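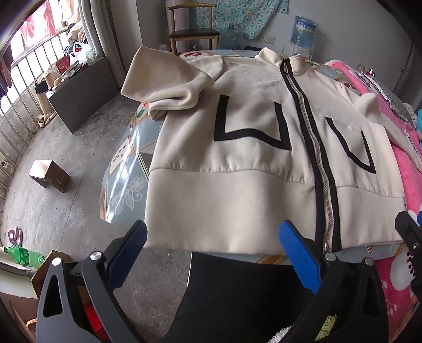 从地图背面开始读：一家小出版社和它的奇幻小说

我第一次读到 Zastis 出版的书，是在二手书店的最下面一层架子。那本书没有腰封，封面是很暗的绿色，书名很小，要蹲下来才看得清。我的中文是成年以后才学的，读奇幻小说对我来说一直比较辛苦，因为作者常常自己造词，字典里查不到。可是那本书我三个晚上就读完了。后来我写信给出版社，问他们还有没有别的书，他们寄来一份手写的目录。这篇文章就是从那份目录开始的。

Zastis 是一家很小的出版社，编辑部只有五个人，每年出八本书，几乎全部是写给十几岁读者的奇幻和科幻小说。首印一般是四千册。在大出版社看来，这个数字可能不值得开会讨论，但是对他们来说，四千册卖完，下一年就可以继续做；卖不完，就要少出一本。编辑部在一栋老楼的二层，楼下卖自行车零件。我二月去的时候，楼梯上堆着纸箱，箱子里是刚从印刷厂送回来的《Bredov 的渡口》第三卷。

《Bredov 的渡口》是他们卖得最好的系列，也是我想先谈的。Bredov 是一座河边的城，城里的人过河需要付一样东西，但不可以是钱。有人付一个名字，有人付一段记得很清楚的下午。主人公是一个十四岁的女孩，她的母亲过河去了，付掉的正是关于女儿的记忆。所以女孩要找的，是一个已经不认识她的人。

这样的设定听起来很沉重，第一卷读起来却相当轻快。作者很会写吵架。女孩和摆渡人一路都在争论价钱，争论得非常认真，有时候一页半都是对话，没有一句描写，我居然也不会弄错是谁在说话。第二卷慢了下来，中间有一段在山里的路，写得太长，我承认我跳过了几页。第三卷回到城里，节奏又好了。结尾我不能说，只能说母女两个人确实见了面，见面的那一章是全书最短的一章。

我问编辑部，第二卷的那段山路为什么没有删。他们告诉我，原稿比现在还要长一倍。编辑和作者为这件事来往了好几个月的信，最后留下的是双方都不太满意的长度。我觉得这个回答很诚恳。一般来说，出版社谈到自己的书，总是每一页都好。

第二个系列叫《Asik 手册》，形式很特别。它假装是一本修理说明书，Asik 是书里一种老式的家用机器的名字，会做饭，会讲故事，坏了以后只会讲同一个故事。全书分成很多小节，每节教读者检查一个零件，在检查的过程里，慢慢讲出这台机器曾经住过的那些人家。开头的二十页我读得很困惑，以为自己的中文又不够用了。后来问了两个母语的朋友，他们也困惑，我就放心了一点。

这本书的读者很分裂。喜欢的人会把每一个脚注都抄下来，不喜欢的人读到第三节就合上了。有一所中学的图书室买了它，借书卡上的记录很有意思：同一个学生借了五次，其他人都没有借过。编辑部把这张借书卡的复印件贴在冰箱门上。

我个人的意见在中间。《Asik 手册》里有几节写得非常美，比如检查“听筒”的那一节，讲一个老人每天晚上纠正机器讲的故事，一个字一个字地纠正，直到机器讲的完全变成老人自己的童年。可是也有几节，作者好像只是觉得说明书的格式好玩，为了格式写了下去。如果删掉三分之一，我会更愿意把它推荐给别人。

第三本要谈的是单行本《Abeysekara 的灯》。Abeysekara 在书里是一颗小行星的名字，上面只有一座灯塔和一所寄宿学校。学生们轮流值夜，给经过的船打信号，谁也没有见过船真的停下来。故事从一艘船停下来的那个晚上开始。

从类型上说，这是科幻，不过书里几乎没有解释任何技术。空气从哪里来，灯为什么不会灭，作者都不谈。有的读者对此很生气，在一个读书论坛上，关于“灯的能源问题”的讨论有三百多条。我倒是不在意。我在意的是书里的老师写得太单薄，全部的老师加起来，还没有一只会偷面包的鸟给人的印象深。学生却写得很好，尤其是那个不愿意值夜的男孩。他怕黑，又不肯说，于是每次都用很复杂的理由和同学换班，换到后来，整个值班表没有人看得懂。

读完这三种书，我发现它们有一个共同的习惯：地图都印在最后一页，不在最前面。一般的奇幻小说喜欢先给读者一张地图，让你知道北边是雪山，南边是沙漠。Zastis 的书要等你读完了，才把地图拿出来。我问这是不是一种理念。编辑部说，最早只是因为第一本书的地图画晚了，前面的版已经排好，只好放到后面。有读者来信说喜欢这样，他们就没有再改回去。《Bredov 的渡口》第三卷更进一步，在地图的背面又印了一张地图，是同一座城，但是街道的名字全部换过，是付给渡口的那些名字。我翻到那一页的时候，在公共汽车上坐过了站。

关于语言，我想多说几句，这是我作为外国读者比较敏感的地方。给年轻人写的奇幻小说，有时候喜欢用很古的词，好像词越难，世界就越真。我读过一些这样的书，一页要查十几个字，查完了，发现那句话的意思只是“他走进门”。Zastis 的书用词都很普通。《Bredov 的渡口》里最重要的一个词是“找零”，就是买东西以后退回来的钱。摆渡人有时候觉得客人付得太多，会找零，找回来的可能是别人的一小段记忆。一个每天在菜市场都听得到的词，放在那里，我读的时候后背有一点凉。

当然，小出版社的问题也很明显。校对不够细，《Abeysekara 的灯》里，有一个学生的姓在第四章和第九章不一样，我开始以为是伏笔，一直等到最后也没有解释。纸张偏薄，对着灯看，背面的字会透过来。还有发行，离开几个大城市，书店里基本找不到，只能写信或者在网上订，等的时间也长。我住的地方等了将近一个月。

价钱方面，他们的书比同类的书稍微贵一些，学生读者常常几个人合买一本。编辑部知道这件事，所以从去年开始，每本书的最后多印了两页空白，上面画了横线，给轮流读的人写名字和留言。我买到的那本二手书，就是最初让我蹲下来的那本绿色的书，没有这两页，可是前面的人已经自己在封底里面写了。一个人写：“第六章不要在晚上读。”下面另一种笔迹写：“我在晚上读了，没事。”再下面还有第三个人，只画了一只很小的船。

今年的目录上还有五本没有出来。其中一本是《Bredov 的渡口》的外传，写摆渡人年轻的时候，书稿已经收到，书名还在争论。另一本是短篇集，收的都是第一次发表作品的作者，年纪最小的还在上中学。编辑部给我看了其中一篇，写一个图书管理员负责给龙念书，龙的眼睛不好，耳朵倒很灵，念错一个字就要从头再来。我读的时候想到自己学中文的第一年，也是这样，一个声调不对，老师就让我从头再念。那一篇只有六页，我希望它不要改得更长。

如果有人问我应该从哪一本开始，我会说《Bredov 的渡口》第一卷。喜欢奇怪形式的人可以直接读《Asik 手册》，但是请给它二十页的耐心。《Abeysekara 的灯》适合住过宿舍的人，或者怕黑的人。

2020年3月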